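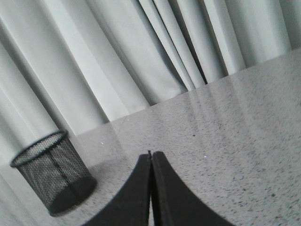
A two-fingered gripper over the tabletop, with a black mesh container at left.

Hondberg Opens Lease Plan for Tabletop Robot Arms

MOSTDALE, February 2024 – Hondberg, a supplier of tabletop automation equipment, has opened a lease plan for labs, colleges and small manufacturers that want to put a robot arm to work on a bench but can't fit the full price into a single year's budget. The plan covers the Zoton arm, its gripper, a wrist camera and a fixed camera for the workspace. Orders are being taken now, and the first leased stations are due to be installed in September.

Under the plan, a customer pays the same amount each month for 48 months. Service visits, replacement gripper fingers and software updates are included in the payment. At the end of the term the customer can return the equipment, buy it at a price set in the original contract, or trade it in for a newer model.

"Most of the people who call us have already decided what they want the arm to do," said Maëlys Hamel, director of sales at Hondberg. "They want to pick up small items and put them down in the right place, all day. Where they get stuck is the purchase request. They have money for running costs and very little for capital, and by the time the capital comes through, the quote has expired."

Every lease starts with a planning visit. A Hondberg technician measures the bench, checks power and network connections, and goes over the objects the customer expects to handle. The customer receives a written equipment list with prices before signing anything. There is no charge for the visit, and the list can be used to request quotes from other suppliers.
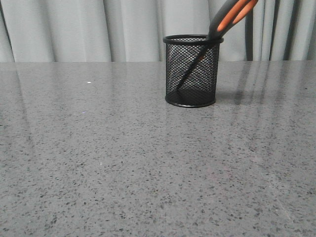

Objects matter more to the budget than many buyers expect, according to Thenmozhi Poduval, who manages planning visits for the company. Ordinary desk supplies can be a demanding test. Open mesh, thin metal and glossy work surfaces are all worth raising at the first visit, and they may change which cameras and lights go on the list.

"I ask people to put out what they really have," Poduval said. "If the work involves scissors and a pen holder, I want to see those on the bench. A customer may have set aside money for a second arm when what the job needs is a better camera position and some fabric hung behind the table. Those are small items, but they should be in the first budget and not squeezed out of the next one."

The standard station includes one arm with a two-fingered gripper. Stations with 2 arms are available under the same terms. Customers may also add a spare gripper at the start of the lease or at any yearly review, and the monthly payment is adjusted from the following month.

Financing is provided through Kulkarni, an equipment leasing firm. Applications are handled online, and customers receive a decision within 6 business days. Public colleges can ask for payments to be billed once a year to match their budget calendar. 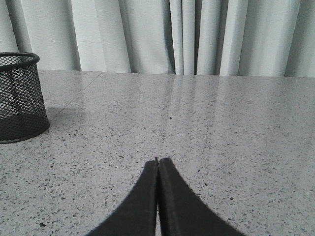

Hondberg recommends that buyers set aside staff time as well as money. Two people at each site should be trained to run the station, so that work can continue when one of them is away. Training is held at the Hondberg office in Mostdale or at the customer's site, and the first session is included in the lease. Travel for on-site training is billed separately.

Customers who already own a Zoton arm can move it onto a service contract without taking out a lease. The contract covers the same visits and parts, and an inspection is required before it begins.

Planning visits can be booked through the Hondberg sales office. Customers who want a station in the September installation period should complete their planning visit and return a signed equipment list before the end of June.

About Hondberg
Hondberg supplies and services tabletop robot arms, grippers and camera mounts for teaching, research and light production. The company is based in Mostdale.

Press contact
Maëlys Hamel, Director of Sales, Hondberg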